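Week 6 handout - Colour in everyday design
2025-06-15
Tutor: Yetunde Adeyemi

Picking up from last week. Hue = the name of the colour (red, blue etc). Value = how light or dark. Saturation = how strong or grey. Learn these three, they get mixed up in every essay I mark.

Warm / cool. Reds, oranges, yellows tend to come forward. Blues and most greens sit back. Not a law! Depends what's next to them. 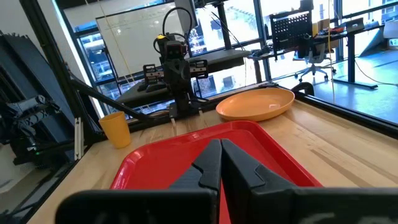
Analogous schemes: neighbours on the wheel, two or three of them, no big jumps. Calm if the values are close, can go muddy. A bright red tray and an orange plate on pale maple is analogous all the way through, the wood being really just a very light, greyed-down orange. Try swapping the plate for a blue one in your head. Whole thing changes. That's complementary contrast, see Ladi Ekpo's chapter in the reader, skip the bit on printing inks.

Neutrals next. Cream, grey, black, brown. Students treat these as "no colour" and thats wrong. Put a cream beside pure white and it goes yellow. Put it beside mustard and it looks nearly white. Simultaneous contrast, will be on the test. 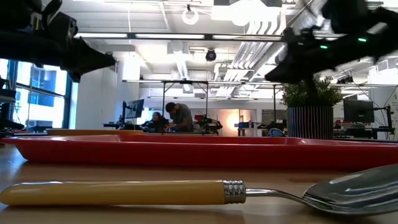
Same goes for greys, they pick up the opposite of whatever surrounds them. Grey on red looks a bit greenish. Do the paper square exercise at home, 2 identical greys, different backgrounds, look from across the room. Daylight if posible.

For next time
- read Guillot, pages 36 to 41
- bring coloured paper, not the shiny kind
- one colour scheme from your own kitchen, named properly (hue, value, saturation)

Essay is due end of term, marked out of 100. Questions to me or Adom Korletey, who has the spare colour wheels.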